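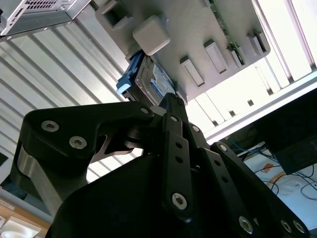
I watched the Conitz match on Wednesday night from my kitchen table with the laptop propped up on a cereal box. Kickoff was at 7:30 and I was late, so I missed the first 11 minutes and joined with Tredorska already a goal down. I never did see that goal properly. The stream showed one replay from behind the net, and all I could make out was a header from a corner and a lot of people falling over.

For anyone who doesn't follow this league, Tredorska is my team and has been since I moved here. Conitz is the club from up the road. They have a better field, a bigger budget and a coach who has been there long enough that his players know where to stand without being told. We have Apolinar Xolalpa up front and a back line that changes every week. I went in expecting to lose and hoping to keep it close.

The first half was not good. Tredorska played three in the middle and all of them wanted to come short for the ball, so there was never anyone to pass to past the halfway line. Xolalpa spent most of it with his back to goal and a defender leaning on him. He won a few free kicks that way and we wasted every one. Montserrat Figueroa was doing the commentary on the club stream and she kept saying the same thing I was saying to the screen, that somebody needed to run beyond him. She played in midfield herself for years and is good at spotting this sort of problem before it turns into a goal.

Conitz should have had a second before the break. Their left winger got in behind twice down the same side. The first time he shot straight at the keeper, and the second time he tried to square it and there was no one arriving. If they had scored then I would have closed the laptop and done the dishes.

At halftime I texted Dulce Contreras, who was at the field in the away end. She said it was cold and the line for coffee was too long to bother with. She also said the wind was blowing toward the far goal, the one we would be attacking in the second half, and you couldn't tell that on the stream at all.

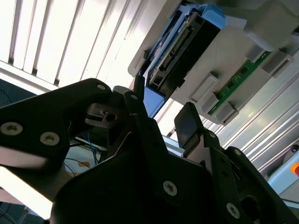 The change came early in the second half. The coach took off one of the three midfielders and put a second forward on next to Xolalpa, a kid who came over from Tlapale in the winter and had hardly played. I don't think he touched the ball much. What he did was run, over and over, into the space behind the center backs, and Conitz had to drop five yards to deal with it. That gave Xolalpa room to turn for the first time all night.

The equalizer was a simple goal. Long throw, flick on, Xolalpa took it on his chest at the edge of the box and hit it low into the corner. The stream froze just as he shot, so I heard Figueroa shout before I saw anything. When the picture came back they were all in a pile by the flag.

After that it was even. We had the wind and they had the better players. Their keeper made one very good save with his feet, and ours dropped a cross that somehow bounced back into his arms. There was a shout for a handball near the end that I thought was fair, and the referee waved it off. I've watched it again since and I still think it was a penalty, but I would have been angry if it had been given at the other end, so I'll leave it there.

It finished 1-1. That puts us on 46 points with 2 games left, and the table is simple enough. Cadidholm are two points behind us in the last playoff spot, and we play them away on the final day. If we beat the bottom team at home first, a draw at Cadidholm would keep us above them whatever else they do. I would rather not need the draw. Our record over there is terrible and the field is narrow, which suits their long throws and doesn't suit us.

I hope the coach keeps two up front. He has gone back to the three in midfield after every good result this season, and I can already picture him doing it again. Mehrangiz Najafi wrote on the supporters' board that the extra midfielder protects the back line, and she has a point, as we did look open at times after the change. But we have drawn too many games by being careful, and the kid from Tlapale has earned a start.

Dulce has a spare seat in her car for the Cadidholm game and I've said yes. She wants to leave by nine in the morning. I'll try to write something up when we get back.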